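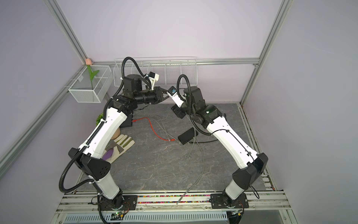 Our office has used Zalura to build exhibit binders and court bundles since February of last year. It's made by Gruretti, and it replaced a mix of a PDF editor, a shared folder and a paper index that somebody had to retype every time a document was added. We are a small civil practice in Zosterholm, mostly landlord and tenant work, contract disputes and some employment. Criminal and family lawyers may need different things from a program like this.

We pay $55 a month for the office plan, which covers 5 users. There is a cheaper single-user plan, but it leaves out shared binders.

Setting up a binder is easy. You drag the documents in, put them in order, and Zalura stamps the page numbers and exhibit tabs and makes a linked index. If a late document comes in, you can drop it in the middle and either renumber everything or give it an "A" number, so the pages already cited in your brief stay put. That second option is the reason we stayed past the trial period. Courts don't like it when page 212 turns into page 219 the night before a hearing.

The stamps are readable and you can move them. On scanned leases with print running to the bottom of the page, we shift them to the top corner. You have to do this one document at a time, and I'd like a way to set it for a whole batch.

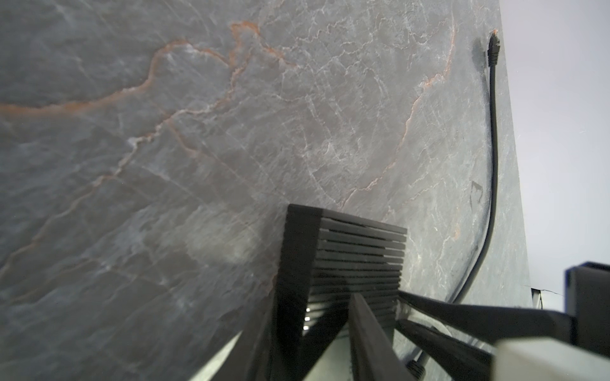

Text recognition is decent on clean scans and poor on faxes and phone photos of receipts. It also runs in the background without saying when it has finished, so a search may come up empty just because the program hasn't reached that document yet. Twice I went back to the paper file for something that was in the binder all along.

Redaction works the way it should. The text under the black box is removed from the exported copy and the original is kept separately. I checked by copying and pasting from the exported file, and I suggest anyone do the same with whatever program they use. The redaction log is plain but has been good enough to attach to a privilege list.

Exports are slow. A binder of ordinary size takes a minute or so, and one full of color photographs takes long enough that you should start it before lunch. If the file is over the court's upload limit, Zalura will split it for you and keep the links working inside each volume. Links between volumes don't work - they just do nothing when clicked.
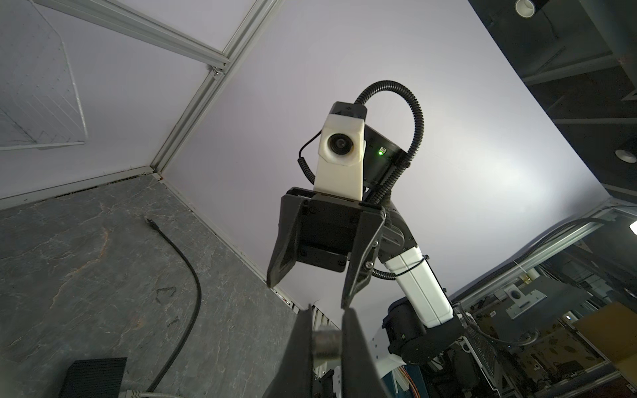 ## In the hearing room

We have used it at 6 hearings and one short trial. Presenter mode shows the exhibit on one screen and your own notes on the other. You type an exhibit number and it comes up. Highlighting on the fly is fine. Zooming is jumpy with a touchpad, so bring a mouse.

Download the binder to the laptop the day before. The offline copy has everything except shared comments, and courthouse internet is not something to plan around. At our office it runs over a wired connection and we have had no trouble there.

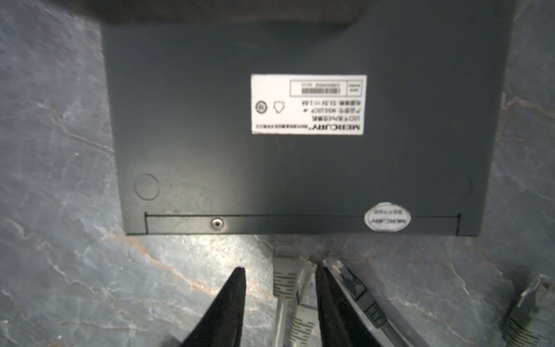 *Underside and label of a Mercury network switch.*

## Support and the alternative

Support is by email only. Answers came the next business day and were usually useful, though one question about judge's copies got a link to a help page I had already read.

We also tried Tijani for a month. It has better search and a cleaner phone app, but no way to insert pages without renumbering, and its index couldn't be edited by hand. A firm that mainly reviews large productions might prefer it.

## Rating

4 out of 5. I took a point off for the slow exports and the links between volumes. We renewed for another year on the same plan.

*Reviewed 7 January 2020. Paid for by the office.*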